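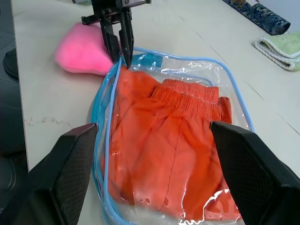 Family Routines and Household Management
Handout 6: The Homework Hour, and How to Get Your Evening Back

Tredemer Evening Classes, Term 2
Tuesday, 7.30 pm, upstairs room

Reading for next time: Handout 7 (Bedtime, Negotiated). Please bring your completed evening log, even if it is mostly crossings-out. Crossings-out are data.

1. Where we left off

Last session covered the stretch between the front door opening and somebody asking what's for tea. We agreed that children come home hungry, that adults come home hungry, and that very little of value is decided by hungry people. If you missed it, the short version is: toast first, questions later.

This week we move on to homework. It is the only job most of us finished with at sixteen and then got given again, unpaid, with worse lighting.

2. What homework is for

Schools set it for several reasons and don't always say which. It helps to work out what you're looking at before you get involved.

Practice. Spellings, times tables, reading aloud. Short, dull, best done often. The point is repetition, so ten minutes on four evenings beats forty minutes on one.

Finishing off. Work that was meant to be done in class and wasn't. If this turns up every night, the homework isn't your problem. Have a word with the teacher.

Preparation. "Find out about rivers." Open-ended, and therefore dangerous. See section 6.

The project. Arrives on a crumpled sheet with a deadline of tomorrow. Also section 6.

Ask your child which sort it is. They won't know, but the conversation tends to produce the sheet.

3. Choosing the time

There are three common slots, and all of them have something wrong with them.

Straight after school. The work is fresh in the mind and the evening is clear afterwards. Against that, the child has just done six hours of sitting still and may feel the point has been made. Suits children who can't relax until a thing is done. You may not have one of these.

After tea. The most popular slot in this class. Everyone has eaten, the table is already half cleared, and an adult is usually in the kitchen anyway. The drawback is that it runs into bath and bed, so any delay is paid for at the other end.

Before school. Attractive in theory. In practice you're adding fractions to the part of the day that already contains shoes. Reading aloud over breakfast can work. Anything with a pencil usually doesn't.

Pick one and keep it for a fortnight before you decide it has failed. Most new routines look dreadful on the third day, and that is when people change them, so they only ever meet the third day.

4. Choosing the place

The desk in the bedroom is a lovely piece of furniture and very good at holding clean washing. Under the age of ten or so, most children work better within earshot of an adult. The kitchen table is fine. So is the floor, for reading. A child lying under the table with a book is still reading, and you may count it.

What the place does need:

A light you can see by.
A clear patch the size of an open exercise book, with elbow room.
Pencils that are already sharp. Sharpening is the great refuge of the under-elevens and can be made to last until the news.
A rubber. One. Two rubbers become characters and start having adventures.
No television in view. Music is a matter of taste and we had that argument in week two.

Keep the kit together in a box, tin or drawer that lives near the table. It should be boring enough that it isn't borrowed. Check it on the same day each week, and put back the glue stick lid while there is still some glue to save.

5. Your job, and what isn't your job

Write this one at the top of your notes if you write nothing else: you are in charge of the time and the place. The child is in charge of the work.

Your job:
- Saying when it starts.
- Being nearby and fairly civil.
- Reading the instructions out loud, slowly, once.
- Saying when it stops.

Not your job:
- Getting it right.
- Making the handwriting nicer.
- Knowing what a fronted adverbial is.

That last item caused some bitterness in the previous group. Methods have changed, the names of things have changed, and column subtraction in particular is no longer what you remember. If you teach your own way over the top of the school's way, the child ends up with two half-methods and a strong sense that one of you is lying. Ask them to show you how they do it in class. If they can't, write "we got stuck here" in the margin and close the book. Teachers find this far more useful than a perfect page in what is plainly your handwriting.

On stopping: set a limit and mean it. If the school suggests a length of time, use that. When the time is up and there has been honest effort, it's finished, even if the page isn't. A note to the teacher takes one line. A row takes the whole evening, and you still have to write the note.

6. The project

Everybody gets one. It will be a volcano, a Viking ship, or a country. Our worked case is the made-up country, a favourite with Year 5, in which the class invents a land and produces a map, a flag, a population and a national dish.

One household in an earlier group let us use theirs. The country was called Vindari. The capital was Tambunan, which the child had found in an atlas and liked the sound of, and was not giving back. The neighbouring state was Clusari, with which Vindari was at war over a lake. The population was 955 people and 1,000 horses, and the horses had the vote.

It was set with three weeks to go. Below is how the three weeks were spent, as reported to the class.

Week one: naming things. A flag was drawn, then redrawn, then abandoned in favour of the first flag.
Week two: nothing whatsoever.
Week three, first part: also nothing, but with sighing.
The night before: everything else, including a papier mâché mountain range that was still damp at breakfast and went to school on a baking tray.

You'll have noticed that the good part was all in week one. The ideas were there and they were the child's own. What was missing was anybody cutting the job into pieces. So, for next time:

On the day the sheet comes home, read it together and underline what must be handed in. Underlining only. Nobody fetches the paint.

List the pieces on a scrap of paper and put each against an evening. Three or four pieces is plenty.

Anything involving glue, paste or plaster goes first. It needs to dry, and you can't hurry it by looking at it.

Leave the last evening empty. You won't get to keep it empty, but you'll be pleased you tried.

And keep your hands off. If you find you're holding the scissors and the child has wandered away, put the scissors down. A wonky mountain made by a nine-year-old is homework. A good one made by you is a hobby.

7. When it all goes wrong

Tears. Stop. Drink of water, five minutes doing something else, then one easy question to finish on. If the tears come back, that's the end for tonight.

"I haven't got any." Possibly true. Ask to see the bag, in a friendly tone. Do wear gloves if there has been a banana.

"I left it at school." Fine. They read for the same length of time instead. The slot stays the slot. Forgetfulness drops off a good deal once it stops being worth anything.

Two children, one table. Seat them at opposite ends, facing the same way if you can manage it. The one without homework still does something quiet. Colouring is allowed, commentary isn't.

You're late home. Skip it or shorten it, and say which. A routine can stand being missed once in a while. It does less well if it's carried out at half past nine by two people who aren't speaking.

8. The evening log

For next session, fill in one line for each school night:

Start time
Finish time
Sort of work (practice, finishing off, preparation, project)
Who got cross first
What you'd had to eat

Don't improve anything yet. We only want to see what happens. One member of last year's class added up a whole term and arrived at 181 minutes spent looking for a reading record, set against 30 spent writing in it. She now has a hook by the door with the reading folder hanging on it, and speaks of the hook very warmly.

9. For discussion in pairs

Which slot do you use now, and did you choose it or did it just settle there?

What was homework like in your house when you were small, and how much of that are you repeating word for word?

Think of one thing you do at homework time that your child could do. Could you stop by next week? What would you do with your hands?

10. Housekeeping

Tea and biscuits are in the room downstairs at the break. Please bring the mugs back up with you or leave them by the sink, but not on the stairs, where we lost two last term.

Spare copies of Handouts 1 to 5 are in the tray by the door. Handout 4 (The Packed Lunch as a Returning Object) has the pages in the wrong order. Read it 1, 3, 2, 4.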